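4. Workshop Build and Board Fixture
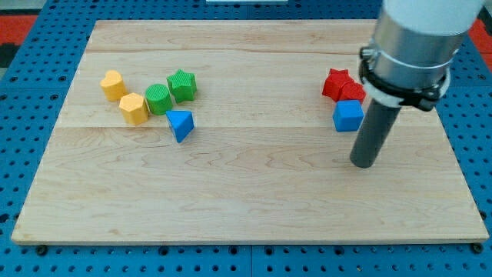 Figure 3. Work surface and rod end effector, with shape blocks on the maple board.

Heidrun Aebischer, commenting on an earlier draft of this section, objected that a fixture made of wood cannot serve as a height reference, and that any pushing result obtained on it should be reported together with the condition of the board. We accept the second part of the objection. The first part depends on how often the reference is renewed, and the procedure we settled on is given in 4.2.

4.1 Table and board

The build occupies one bay of the shared workshop at Gerndale. The bay is used by other members in the evening, so everything attached to the table had to come off with a single hex key and go back to the same place. The table is a blue perforated type with a regular grid of holes. The board is maple, glued up from several planks, and is bolted down through the near corners (Figure 3). Two further bolts were tried at the far side during the first weeks and then left out, as the board bowed upward in the middle when all four were tightened in dry weather.

Planks were chosen from offcuts in the workshop rack. We planed them, glued them with ordinary white wood glue, and left them in clamps overnight. One joint opened slightly in February and was reglued. The remaining seams can be felt with a fingernail but did not stop a block in any trial we reviewed. A seam can still turn a block by a small angle when the leading edge meets it obliquely, and we have not separated this effect from that of the grain. Ferdinand Brunner sanded the board twice, the second time with a finer paper, and the first 222 pushes were discarded because they predate the second sanding.

No finish was applied. Oil was tested on a spare piece and left a surface on which the plastic blocks stuck at first contact and then slid suddenly. Wax was worse. Bare wood gave the most even motion, at the cost of picking up dust, and the board is wiped with a dry cloth before each session.

4.2 Height reference

The arm controller keeps a single plane for the board surface, fitted from touches at nine points. The rod is lowered at each point until the joint torque estimate passes a threshold, then raised, and the heights are stored. We repeat the fit at the start of a session and again if the bay has been heated or aired in between. A run is rejected if any of the nine points departs from the fitted plane by more than the clearance used for pushing.

Following the comment above, the fit residuals are now written to the log of every run. The log also holds the name of whoever tightened the bolts, a field that was added after two people used very different torque on the same afternoon.

4.3 End effector

The tool is a plain dark gray rod with a rounded tip, held below the wrist by a clamp ring. An earlier tool had a flat end. It caught on the wood when the plane fit was poor and left a visible dent, which was filled. With the rounded tip a small height error leads to a light scrape and the motion continues.

The rod is held at a slight angle for some approaches so that the clamp stays clear of neighboring blocks. The contact model in Section 3 assumes a vertical cylinder. For tilted approaches we use the same model with the contact point moved along the rod axis to half the block height. This is a crude correction, and it is the main source of the disagreement between predicted and measured rotation for the star shapes.

The clamp has to be checked by hand. Agnes Tangen found that the rod had turned and slipped upward during one long session, and 239 pushes from that session were excluded from the fit. A pencil line across rod and clamp is now used as a witness mark.

4.4 Blocks and pushing program

The blocks are short plastic prisms in several outlines, including heart, hexagon, star, triangle, cylinder and cube. Several have ribbed or finely ridged sides. The ribs matter more than we expected. A rod that meets a rib tends to stay on it, so the contact point is held more firmly than a smooth side of the same plastic would allow. We therefore fit one side friction value per block and do not share values between blocks of the same color or outline.

Blocks are placed by hand before a run. Each run consists of straight pushes chosen by the planner, named Gurnis in the workshop repository, with the goal of bringing selected blocks into a group or moving one block out of a group. Pushes that would bring the rod near a corner bolt are removed before planning. When a block comes to rest against another, the planner treats the pair as one body for the next push only.

After the exclusions described above, 1944 pushes remain. Of these, 767 involve contact between at least two blocks and are used in Section 5 to test the paired-body assumption. The others are single-block pushes and are used for the friction fit.

4.5 Remaining limits

The board is not flat to the standard of a machined plate, and the friction along the grain differs from that across it. Direction of push relative to the grain is recorded but does not yet enter the model. Edeltraud Reisinger has started a second board with the planks turned by ninety degrees, to be mounted on the same bolts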